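Sorting the small stuff on top of the bed

I do my small-stuff sort on the bed, and I've tried the other places, believe me. The kitchen table gets reclaimed for dinner halfway through. The floor is murder on my knees (and I find the last key ring with my bare foot at midnight). The bed is big, it's soft, nothing bounces off it and rolls under the stove, and best of all I can't go to sleep until it's cleared. That's the whole trick, really!

By small stuff I mean what lives at the bottom of drawers, coat pockets and that bowl by the front door. Keychains, cords, clips, dead lighters, beads that fell off something. My friend Catinca calls it "pocket gravel." I go through ours every September, when the jackets come back out.

Pull the comforter flat first. Folds eat things. If yours has big blocks of color, so much the better, because you can give each color a job. On mine green is keep and orange is don't know, and I try very hard not to let orange win. A plain bedspread works fine with a couple of dish towels laid out on it.

Then put something shallow up near the head of the bed. A box lid is perfect. I line mine with whatever printed paper is lying around, an old instruction sheet, a page off a calendar, and when the lid gets gritty I lift out the paper and shake it over the trash.

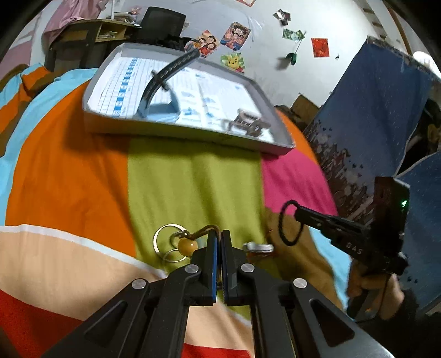
Keychains deserve their own five minutes. Pick them up by the cord and let the rings hang, and you'll see right away what's hooked to what. If you grab at the rings you just make the knot tighter. For a cord that's really snarled up, I lay it flat and loosen from the middle with a blunt darning needle, pushing slack toward the ends a little at a time. Don't pull! My neighbor Fidel swears by a drop of dish soap on stubborn knots, and it does work on waxed cord, but rinse it after or it stays slimy.

Split rings that have opened up and won't close flat again, I throw out. I lost a shed key to one of those and I'm still sore about it. The good ones go on a big safety pin, all together, so I've got a supply when somebody needs one.

Elastic loops get the stretch test. Pull it, let go, and if it crackles or stays long, it's done. I saved an entire jar of dead elastics once and couldn't tell you what for. 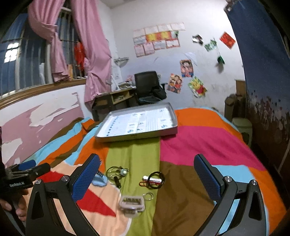
The green strip in the middle of a sort, key rings and an elastic loop included, with the paper-lined tray up by the head of the bed.

A word about lighters, if you have any in your pile. Keep them out of the lid with everything else and never leave them on a sunny windowsill. Mine go in a tin on a high shelf in the pantry. Empty ones I take along when I go to the hazardous waste drop-off at Kirkbridge, together with the old batteries.

Cloths and scraps always turn up too. I don't sort those on the bed, I just toss them toward the door and they go in the next wash.

I set the oven timer for 90 minutes and when it goes off, anything still sitting on orange gets one more look and then a decision. Keepers go into small jars, one kind to a jar, with a strip of masking tape for a label. I used to buy those divided plastic organizers and the compartments were never the right size for anything I own.

Last thing, take the comforter by two corners and shake it out over the bare floor before you make the bed up again. I got a very nice button back that way last year, and one earring, and I'm still looking for the other one.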